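Home | Articles | Current Issue | Archive
September 20, 2024
By the Marsden Food Labeling Group
7 comments | 23 shares

4.2 How shoppers read the shelf signs

We had expected, perhaps a little too hopefully, that people in the Vurkham stores would stop and read the small print under the word "vegan" before reaching for a box of crackers. Most of them did no such thing! Of the 222 shoppers who filled in our April questionnaire, 200 told us they went by the color of the shelf sign first and looked at the package later, often at home (several wrote very kindly in the margins to say so).

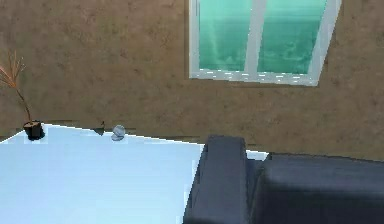
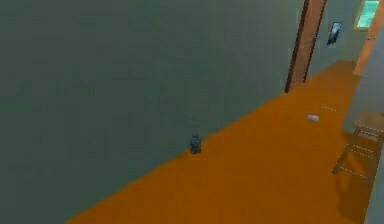
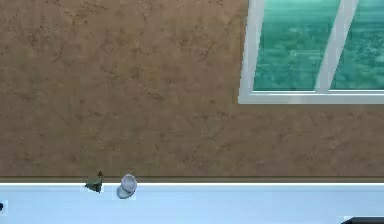 Figure 3. Simulated interior views, with walls in each.

The Illidar store was the odd one out, and we were glad to have it in the study. Its manager keeps certified organic goods and uncertified ones in the same aisle, and 23 shoppers there asked our staff which was which, a question we hardly heard anywhere else. We take this as a sign that mixed shelving makes people curious, although it may also just make them tired, and our questionnaire was not built to tell those two apart.

Skaltus, the store brand, deserves a word of its own. Only seven of its products carried a vegan seal at the time, yet shoppers spoke of the whole line as vegan, right down to the honey mustard. We come back to this in Section 4.3, where we look at the wording on the front of the package and how large it was printed.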